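The last hour of laundry

28/04/2023

In the house where I grew up, in Zavstead, washing had its day and ironing had its evening, but folding had no time of its own. It was done on the bed, standing, while somebody talked from the corridor. I still fold on the bed. A table is too hard and the clothes slide from it.

The old household book from Genholm, printed in 1901, gives three pages to starch and only one line to folding: "Lay the piece flat, and begin from the seam." I have tried many methods since I found this line, and I return to it each September, when the thin clothes go into the drawers and the thick ones come out.

A bed cover in one plain colour helps more than I expected. On a pattern the edges get lost, and you fold by guessing. On a pale cover you see at once where the cloth is still doubled under itself.
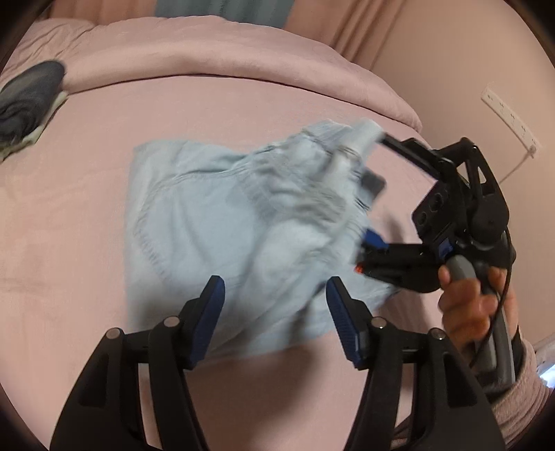 Photo: Voser / Zieliński

Light blue on pale pink is easy for the eye, even when the cloth is bunched. One side already lies nearly straight, so I would leave it in peace and lift only the opposite corner, where the folds gather. Pull up, a little outwards, and let the weight of the cloth do the rest. Curved seams will never lie completely flat — smooth them with the palm and go on.

Then fold in half, and in half again. I do not make small standing parcels, as it is the fashion now. My drawers are low and deep, and a simple pile suits them.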